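22/3/18
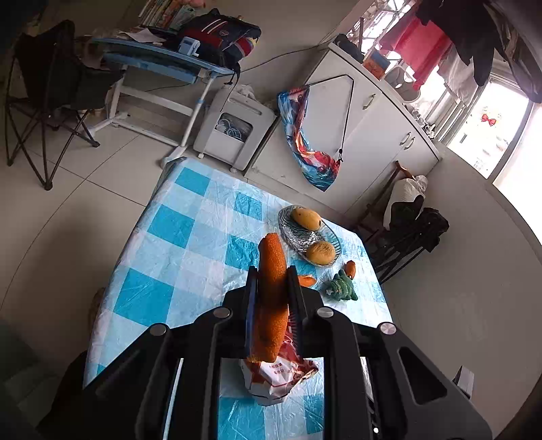

Anoche terminé la segunda temporada de Flornasow y sigo sin perdonarle a la capitana Brender lo del faro. Ocho capítulos preparándola para elegir entre su hermana y la isla, ocho, y en el noveno la hacen dormirse en una lancha mientras decide otro. Hoy le he estado dando vueltas en la mesa del mantel de cuadros celestes y blancos, con las dos frutas amarillas en su fuente de vidrio sobre papel de plata, que tenían más presencia escénica que todo el consejo de Vekarton junto. El consejo, por cierto, ha vuelto a reunirse. Se reúnen cada vez que sobra presupuesto de velas. Hablan de la sal, del precio de la sal, de la honra de los que venden sal, y luego alguien entra corriendo con una carta. Tomé nota: capítulo cuatro, carta; capítulo seis, carta; capítulo siete, la misma carta, ahora mojada.

Lo que sí me gustó, y lo escribo para que conste cuando me ponga insoportable, es Haque. Un personaje que en la primera temporada solo servía para abrir puertas y que aquí se pasa un capítulo entero, 32 minutos, esperando a que lo reciban. No ocurre nada más. Se cambia de banco, le ofrecen agua, mira a un señor que también espera. Al final no lo reciben y yo estaba de pie en el salón. Después leí en el foro que era «el episodio de relleno». Había 168 comentarios, casi todos para pedir que lo maten.

Le mandé mi teoría a Karlijn: que Haque ya sabía lo de la carta y que por eso no insiste en la puerta. Me contestó con un pulgar. Un pulgar solo, de los que se dan a un niño que enseña un dibujo. Volví a ver la escena dos veces, y en la segunda me convencí todavía más — tiene la mano metida en el abrigo desde el minuto uno, por favor. 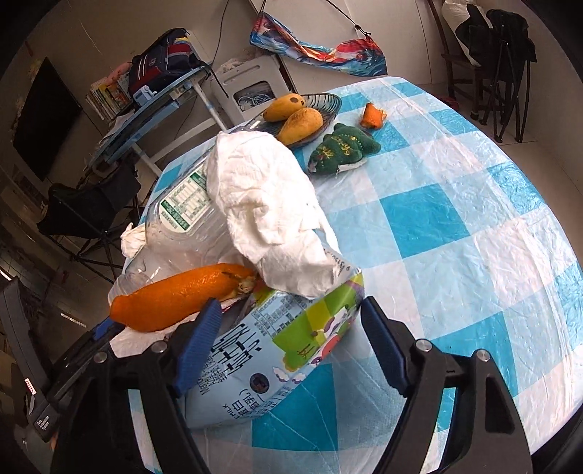 Según Tiruwork Feyisa, lo del abrigo es frío y nada más, y el verdadero problema de la temporada es que nadie ha pensado qué quiere la hermana. Me lo soltó por teléfono sin dejarme llegar a mi segunda prueba. Dice que la hermana aparece, llora, profetiza y se va, que lleva así desde el piloto, y que si la cambiaran por una campana la trama avanzaría igual. Me dolió porque tiene razón. Yo a la hermana la defendí en público, con párrafos.

Así que esta tarde he borrado la mitad de mi reseña. Quedaba una frase sobre «la valentía de sus silencios» que no sé quién escribió en mi nombre. He dejado lo de Haque, lo del faro y una queja larga sobre la música, que entra siempre medio segundo antes de que alguien se muera y así no hay quien se lleve un susto.

La tercera la estrenan en julio. He jurado que no la veré y ya le he preguntado a Constanza si nos juntamos en su casa, que tiene mejor pantalla. Mientras tanto me queda por releer el capítulo del faro en el resumen del foro, por si se me escapó algo. A Brender le queda un remo. Yo diría que al principio de la escena tenía dos.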